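June, 9 in the evening

I slept badly and woke up with the idea that I must finally put the small things in order. The big things I can manage. The wardrobe is fine, the books are fine. It is always the small things that win against me: the toothpaste, the combs, the pencils, the buttons in the drawer with the batteries.

So today was for jars. I have kept glass jars for years, washed and without labels, in the cupboard above the sink. My mother did the same and I used to laugh at her. In the morning I took them down and chose the clear ones, then I chose again, because some had still the smell of pickles, and this smell does not go away with soap. I left them open at the window.

The toothpaste was a question. Fotis says it must lie flat, so that the paste goes equally to both sides. I think it must stand. When it lies by the sink it becomes sticky, and then the sink becomes sticky too. We had this discussion on the phone for a long time, and at the end he told me that he keeps his in a cup anyway! I wrote this down so that I can remind him.

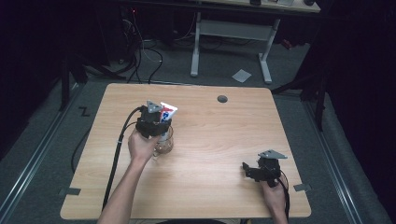
*Toothpaste in the glass jar, with the flat end up.*

I like how it looks in the jar. With the cap down one sees only the flat end, and one can fold it when the tube gets thinner. The glass is clear, so if something leaks I will see it at once. I am not sure yet if a toothbrush should live in the same jar. Probably it needs its own one – water collects at the bottom, and I don't want the toothpaste to stand in it.

For lunch I had bread and the rest of the lentil soup. Then a message came from Istitz about the shelf I ordered. It will be late again, and the order number I have is wrong, they say, it must end with 471. I looked in three papers before I found the right one. It was in the drawer with the buttons, of course.

In the afternoon I thought a lot about the table. It is a nice light wood and I would like it to stay like this. My habit is to put everything on it "only for a moment", and the moment takes until winter. The new rule is that a thing may stay on the table only if I am using it.
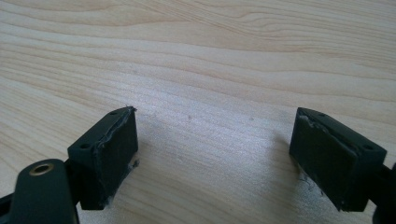 *The wood of the table. One tiny dark speck near the middle.*

I looked at this speck for some time. I don't know if it is in the wood or on it. Tomorrow I will try with a damp cloth, and if it stays, it stays. The lines of the wood are beautiful, long and a bit wavy, like sand after the sea goes back. I think I never looked at them properly when I was eating.

Still to do: the combs, the drawer (all of it), a lid for the biggest jar. Call Istitz before lunch. Ask Fotis if he wants the jars that smell of pickles, he makes pickles.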